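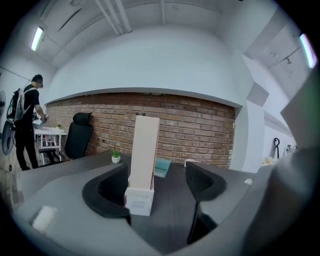
L-shaped desk against an exposed brick wall.

Guides > Office > Acoustics
December — by Soledad Pruitt
Print | E-mail

Reducing echo in a brick-walled office

1. Clap once at the seated position and record the decay on a phone meter.
2. Mark the first reflection points on the side walls at ear height.
3. Fix absorber panels over the marks — a 27 mm air gap behind each improves low-frequency absorption.
4. Drill into mortar, never the brick face.
5. Repeat the clap test and compare the two readings.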